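Caring for wooden sticks in a small kitchen

My neighbor Pushpa Chaudhary keeps her wooden sticks standing in a cup while they are still damp, and the lower ends become gray. I prefer to lay them on a cloth on the table, side by side, with a little space between.

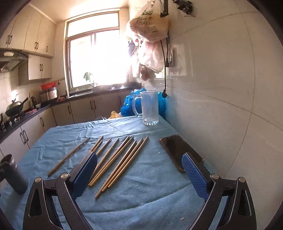

Leave them for 30 minutes, then turn each one. A crooked stick I keep for stirring — it is still good for this.
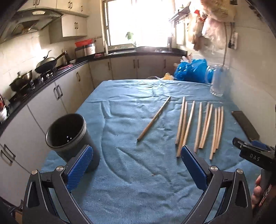
Before you put them away, pass a finger along the wood. If it feels rough, rub it softly with fine sandpaper and wipe it with a dry cloth.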